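Griritz Schüsselset, bunt, Kunststoff: brauchbar, mit Farbproblem

Ich wollte keine neuen Schüsseln. Ich hatte Schüsseln. Dann ist mir im Mai die letzte Glasschüssel auf die Fliesen gefallen, und seither wurde in diesem Haushalt der Salat im Nudeltopf serviert, was Besuch höflich übersieht, bis er nicht mehr kommt.

Bestellt habe ich bei Fuvar, 19 Euro inklusive Versand, geliefert in einem Karton, in dem auch eine Stehlampe Platz gehabt hätte. Das Set ist rund, aus Kunststoff und in Farben gehalten, die man sonst von Kindergeburtstagen kennt. Meine Schwägerin Margit nannte es »mutig«. Sie hat eine graue Küche.

Zum Gebrauch. Die Schüsseln sind leicht, so leicht, dass man beim Rühren eine Hand am Rand lassen muss, sonst wandert der Teig Richtung Herd. Für Pizzateig mit dem guten Caputo-Mehl nehme ich deshalb weiterhin den Nudeltopf. Für alles andere reichen sie: Zwiebeln, Schalen, Reste, Kleinkram, den man vor dem Kochen bereitstellt, damit es aussieht wie im Fernsehen.

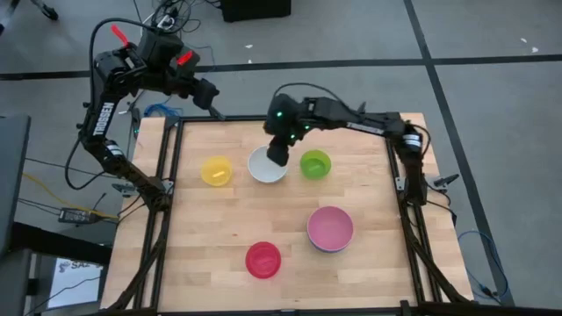
Kann man darin auch Heißes servieren?
Lauwarm geht gut, kochende Suppe würde ich lassen, denn der Rand wird weich und man trägt das Ganze dann mit einem gewissen Respekt zum Tisch.

Die rosafarbene ist die größte und bei mir zur Salatschüssel aufgestiegen. In die rote passt eine Portion Müsli, sofern man kein großer Frühstücker ist. Die gelbe ist durchscheinend, man sieht also von der Seite, ob noch etwas drin ist, und das ist bei Chips eine eher traurige Information. Die weiße hat nach dem ersten Kurkuma-Curry beschlossen, auch ein bisschen gelb zu sein. Zweimal Spülmaschine, einmal Natron, ein Nachmittag auf der Fensterbank: Sie bleibt dabei. Wer viel mit Kurkuma oder Tomate kocht, nimmt besser die grüne, die verzeiht mehr oder zeigt es wenigstens nicht.

Gestapelt brauchen sie wenig Platz. Nach der Spülmaschine sollte man sie aber vorher abtrocknen, sonst saugen sie sich aneinander fest, und dann steht man mit einem Buttermesser da und überdenkt seine Lebensführung. Deckel gibt es keine. Bei Cendine kostet ein ähnliches Set mit Deckeln allerdings fast das Doppelte, und Deckel verschwinden bei mir ohnehin innerhalb von Wochen.

Drei von fünf Sternen. Einer fehlt wegen des Curryflecks, einer wegen des Kartons.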